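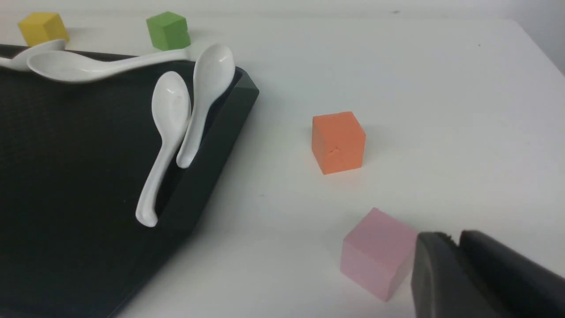
Ceramic soup spoons – worth it or not?
Forum: Kitchen and Table > Dishes and Flatware

marlpit
11/28/19
We eat soup most nights from October through May and I'm tired of metal spoons. Too hot on the lip, and they scrape the bowls. Looking at the Hedow white porcelain ones, 16 to a box. Do they hold up to daily use? There are two adults and a kid here.

tub_of_lard
Had the Hedow set. They chip where the handle meets the bowl. I threw out 5 in the first winter. Go with melamine.

quietoven
Melamine stains if you eat anything with turmeric or tomato. Mine were orange in a month. I've used porcelain for years and only lose one when somebody drops it on the tile.

tub_of_lard
Mine weren't dropped. They chipped in the dishwasher, in the flatware basket.

quietoven
Well, don't put them in the basket. Lay them on the top rack, bowl side down.

tub_of_lard
I'm not going to arrange spoons on a rack every night.

Kettle200
Check the shape before you buy. The short flat-bottomed kind are good for broth and noodles but you can't scrape a bowl clean with them. The long-handled kind with an oval bowl work more like a regular spoon. I have the Kivi ones in that shape, and they're lighter than the Hedow.

marlpit
Are the Kivi ones OK in the microwave?

Kettle200
Plain white, yes. Not the ones with the gold line.

fennimore
There's a restaurant supply place in Purkasby that sells them loose. Cheaper than a box, and you can look each one over for pinholes in the glaze. I store mine flat in a drawer with a dish towel under them.

quietoven
Skarnero used to make a good heavy one too. I don't think they still do.

tub_of_lard
Skarnero was the worst of the lot. Rough foot on the bottom that scratched my table.

marlpit
Thanks all. I'll get four of the long-handled Kivi and see how they do before I buy more. Top rack for now.

Thread views: 2,792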